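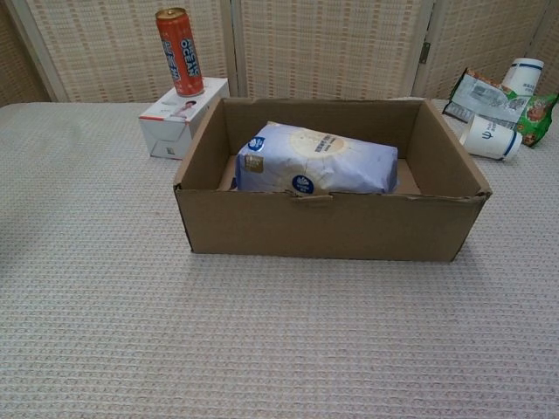
1/ The Tritaswood Public Library has completed its yearly review of the home delivery service. A short account of the results follows for residents, cardholders and partner agencies.

2/ Home delivery is open to any cardholder who cannot travel to a branch because of illness, disability or the care of a family member. There is no fee. A doctor's note is not required.

3/ The service made 2,804 deliveries during the review period. Large-print fiction was the most requested category, followed by audiobooks on disc and local history.

4/ Routes now run from two branches, Clastgate and Sanside. Clastgate handles all addresses north of the rail line. Sanside covers the remainder, including the apartment buildings on Vermeulen Street, which were previously served by mail.

5/ The waiting list stood at 52 households when the review opened. It now stands at 13. Most of those remaining live on the eastern edge of the Sanside route, where a second weekly run is planned.

6/ Cardholders may have up to 4 audiobooks and any number of print titles on loan at one time. Items are loaned for six weeks and renew automatically unless another reader has placed a hold.

7/ Many readers asked whether they may choose their own titles. They may. Requests can be made by phone, through the online catalog or on the paper slip included with each delivery. Readers who prefer to leave the choice to staff can fill out a reading profile – favorite authors, subjects to avoid, preferred print size – and update it whenever they wish.

8/ Magazines remain the weakest part of the service. Several respondents reported receiving issues out of order, and some titles arrived long after publication. From February, current issues of the most requested magazines will be set aside for home delivery before they go to the branch shelves.

9/ Returns are collected at the next scheduled visit. Family members and neighbors may also bring items to any branch. Home delivery accounts do not carry late charges, although lost items are still billed at replacement cost.

10/ Applications are available at every service desk and by mail on request. Completed forms received by noon on Friday are processed for the following week's routes. The full review, including comments from readers, may be read at the Clastgate reference desk during regular hours.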